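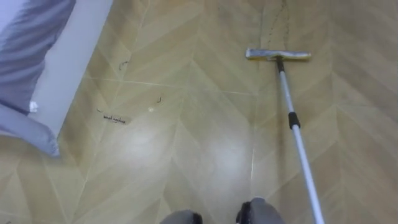 I drove over to Moffat on Friday for the open day at Conel, the little firm that fits out rental apartments, and I had such a good time! Four apartments were open, and I'd happily have spent the whole afternoon in the first one. Iona MacAulay showed us in and let us poke at everything.

## The floor, of course

Cleaning was what I'd come for, as I look after two rentals of my own. A glossy floor shows you every hair the moment light falls across it, and the pale chevron pattern here was no exception, with little dark strands on the planks and a streak of specks up beyond the mop head. 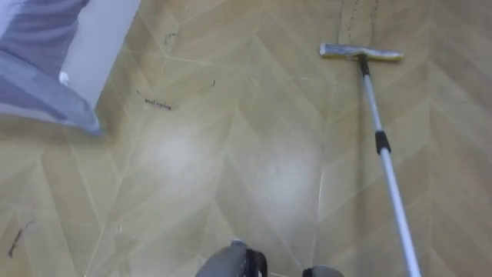 Flat mops are my new favorite thing – the telescopic pole has a black collar partway down where the sections lock, so tall people like me can stop stooping. The head sits on a swivel, too. I want one for each apartment.

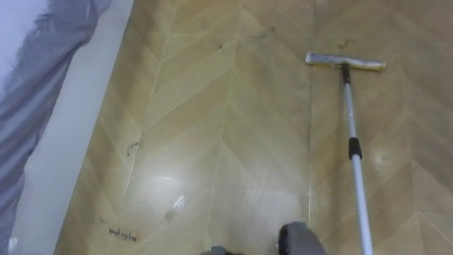
Struan Moncrieff thought I was getting carried away, and told me over coffee that he'd still go over a floor like that with a dry cloth first, then mop toward the door. Fair enough! I'm trying it his way next week.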